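[Office-list] Re: The low cabinet by the desks, and what goes in it
Monday, 4:12 pm

On Monday morning the Pernby office wrote:

> Hi all,
>
> Following the move-around we now have the Stedov cabinet in place
> next to the white desks. It is a lovely solid thing and I think it
> can solve the clutter problem for good.
>
> The plan:
>
> Top shelf is for boxed items that need to be kept but not used every
> day. Bottom is for cables, chargers and whatever is on the desks at
> six o'clock. Doors closed overnight, please, so the place looks tidy
> for visitors.
>
> If it works out we will order 3 more from the same range and put one
> at the end of each row. There is 2,000 in the furniture budget that
> has to be spent before the end of January, so a quick yes from
> everybody would be great.

I'm going to be the slow no, sorry.

First, I don't believe in "for good." We had the Pringle trolley, which was going to solve clutter for good, and it spent most of a year as a place to put coats. Before that it was the stacking trays from Nandby, 13 of them, every one labeled. I found two last week holding up a monitor. Each time we bought the furniture first and asked what was going in it afterward, and I can see us doing the same thing again with more expensive furniture.

> Top shelf is for boxed items that need to be kept but not used every
> day.

Which items? I went and looked before writing this, and what has made it onto the shelf so far is dark blue boxed stuff that was already neat. It was never the problem. A box with a label on the lid can sit anywhere. What makes the desks look the way they do is the stuff that has no box: leads, handhelds, little bits of hardware, the thing somebody borrowed and hasn't given back yet. None of it stacks and none of it is going to sit politely on one shelf.

> Bottom is for cables, chargers and whatever is on the desks at six
> o'clock.

This is the part I really don't buy. An open space with a flat floor and no dividers is a pile waiting to happen. Put one tangle of black cable in there and by the end of the week you have one larger tangle of black cable, and whoever needs the short one has to kneel on the carpet and pull the whole lot out. I would rather have it on the desk where I can at least see which end is which. If we're serious about cables, they need bins or bags with names on them, and that costs a few dollars and doesn't need a cabinet.

> Doors closed overnight, please

I'll do it, but look at how much floor the doors take when they swing open. There are 2 of them and they open wide. Put one of these at the end of each row and anybody getting something out is standing in the walkway, with chairs rolling around behind them. Also, a cable on the carpet near a door is going to get caught by the door or by a foot, and I would like to know who is running them across the floor before we add more furniture down there. I asked about this when the desks were moved and got a thumbs-up and no cable clips.

Then there's the top. It's flat and it's at a handy height, so within a month it will be another desk. I would bet my chair on it, and it's the good chair. Nothing in the plan says what the top is for. If the answer is "nothing goes on top," please write that down now while it's still true.

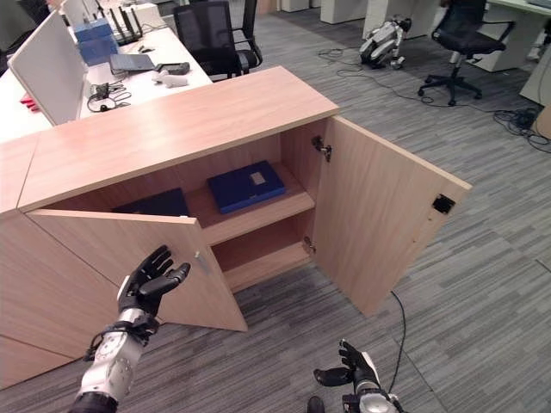
Posted by: the skeptic at the window desk | to: office-list | 1 attachment

The cabinet itself is fine, before anyone takes this as an attack on it. I like the pale wood, and it looks better with that gray stripe in the carpet than I expected. My complaint is with the arithmetic. The bottom is bare, the top shelf has room to spare, and the desk right behind it still has the router, the laptop, the handheld and the cable nest out in the open. We are being asked to buy three more before this one has been used for the thing it was bought for.

And please don't count the router as clutter in any of this. It has antennas and it needs to stay out. Somebody is going to shut it behind a door in a fit of tidiness and then we'll all get an email about the wifi.

So, a counter-offer:

Leave the one cabinet where it is until spring. No more orders.

Get small bins for the lower half, enough to fill it side by side, and sort the cables into them by type. I'll do the sorting if someone else does the labels. My handwriting is a known issue.

Write on the shelf edge what the shelf is for. "Boxed items" is too vague. Spare kit, or paperwork, pick one.

Tidy the desk nearest the cabinet first and see if it stays that way. If it's still clear after a month, I'll vote yes to the other three and won't bring up the trolley again.

On the money, "has to be spent" is not a reason to buy furniture. Two of us have asked for better desk lamps since last winter and I haven't heard a word about those.

Can the Pernby side send the width with the doors fully open? The Stedov sheet I was forwarded only gives it closed.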